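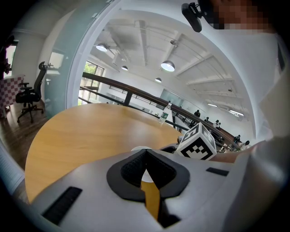

*Fig. 1 — La table ronde en bois, près de la rambarde de la mezzanine.*

## Rapport de projet : une mezzanine où l'on a envie de s'asseoir

Bon, je commence par la table, parce que c'est elle qui m'a donné le sujet ! Au départ, avec Maja Zieliński, on voulait étudier tout le bâtiment Pendura (trois niveaux, un hall, des couloirs à n'en plus finir), et puis on s'est retrouvées à passer tous nos après-midi là-haut, alors autant travailler dessus.

### Ce que j'ai regardé

La table est grande, ronde, couleur miel, avec un plateau bien lisse. On y pose ses affaires n'importe comment et personne ne se retrouve « en bout de table », ce qui change vraiment l'ambiance quand on bosse en groupe. Derrière, il y a la main courante en bois foncé, qui file en une longue courbe au-dessus du garde-corps en métal noir. J'adore ce contraste — le bois clair devant, le sombre derrière, et le vide sur l'étage du dessous.

Petit détail qui m'a occupée plus que prévu : les bouteilles. Celle de la photo, en plastique transparent avec sa bande verte, est debout vers le bord opposé de la table, côté rambarde. Sur un plateau rond, on pousse tout vers l'extérieur pour dégager le milieu, et je me suis demandé ce qui se passe si quelque chose roule...

### L'enquête

J'ai distribué un questionnaire à 23 étudiants du cours d'aménagement. Il y en a 15 qui préfèrent la table ronde aux bureaux alignés du rez-de-chaussée (je pensais que ce serait plus !). Les autres parlent surtout du bruit qui monte du hall, et là, je ne peux pas leur donner tort.

Notre encadrante, Ratih Osman, m'a conseillé de ne pas toucher au mobilier et de réfléchir plutôt au bord. J'ai donc dessiné un petit rebord amovible, à clipser sur le côté rambarde. La première maquette en carton était affreuse, la deuxième tenait à peu près. Maja voudrait le faire en liège, moi en hêtre, on n'est toujours pas d'accord.

### Ce qui reste à faire

- mesurer le niveau sonore un jour de cours
- reprendre les plans de coupe, l'échelle est fausse sur la planche 2
- choisir entre liège et hêtre avant la présentation d'avril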